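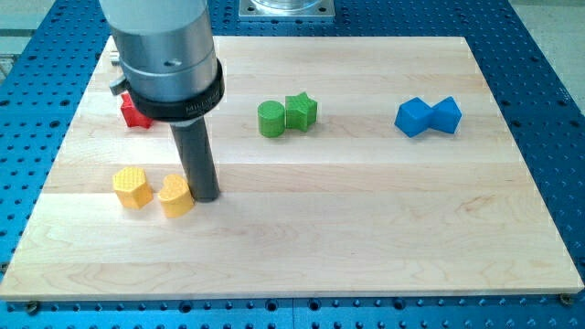 Ticket 289 – Zokthorpe bench, block pushing by remote control
Status: open again

Reported: the arm copies the first pushes of a session well enough, then stops short of the block. Demos were steered by joystick, blocks to be grouped by colour on the board.

Bostalis support say we need more demos. We have 1,193 already. I doubt another batch fixes anything.

Tried so far:
Restarted the Skillamex recorder. No change.
Replayed 4 old demos with the policy switched off. In 3 of them the rod still ended up short, roughly a block's width. So the fault is there before any learning comes into it.
Checked the rod height against the board. Fine.
Reloaded the Kinnear calibration file, as advised. Better until the afternoon, then the same again.

Support closed this in October as "operator inconsistency". A replay has no operator – please read the logs before closing it again.

Next: compare joystick and arm timestamps on one long push. I suspect the recorder is dropping commands. No new demos until that is done.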